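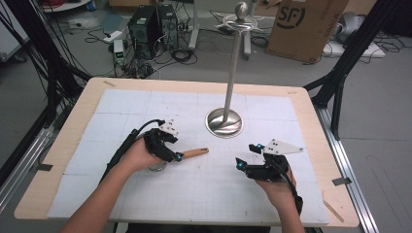 3. Setting up your first ground battle

Applies to Grallara client 1407 and later. Older clients have the menus in a different order, update first.

3.1 Before you queue

1. Log in, wait for the hangar to finish loading. Clicking early can open the wrong vehicle card.
2. Pick a nation. You can change later, progress is kept per nation.
3. Drag one light and one medium tank into the crew slots. You start with 2 slots. Third one costs silver, skip it for now.
4. Open Ammo. Default load is all high explosive on some starter tanks — swap most of it for armor piercing. Leave a few HE for trucks and open-top guns.
5. Press Save Loadout. Closing the window does NOT save.

Note: a full ammo rack makes you easier to blow up. 18 shells is plenty for a starter medium on the small maps.

3.2 Controls

1. Settings > Controls > Ground.
2. Choose the Peltonen preset (mouse aim, keyboard drive). The Classic preset still works but has no key for the rangefinder.
3. Bind these by hand, they come up blank:
Rangefinder
Smoke
Repair (hold)
Binoculars
4. Turn on "Separate zoom sensitivity". Set it lower than your normal one.
5. Hit Apply, then Test Drive.

Caution: binding Repair and Bail Out to keys next to each other is a bad idea. Bail Out has a two second hold and then your tank is gone for the match.

3.3 Test drive

1. Drive to the firing line at the end of the dirt road.
2. Stop. Wait for the gun to settle, the aim circle shrinks when its ready.
3. Shoot the nearest target hull from the front, then from the side. Watch the hit camera in the corner.
4. Use the rangefinder on the far target. Reading shows up after a short delay, longer with an untrained crew.
5. Esc > Return to Hangar. Damage in test drive is free.

Note: wind is off in test drive and on in Stesari matches. Small effect, only matters for slow shells.

3.4 Joining a battle

1. Select Random Battle, Ground.
2. Check the rating shown under your lineup. It goes by your highest tank, so one strong tank drags the weak one up with it.
3. Press To Battle.
4. On the spawn screen pick the point closest to a capture zone and take the light tank first.
5. If you get knocked out, spawn the medium. Leaving with tanks unused locks you lineup for a few minutes.

If the queue timer gets stuck, cancel and switch server region. If it sticks again see section 7, Conection Problems.

Section checked by Carys Owen, 8/27/23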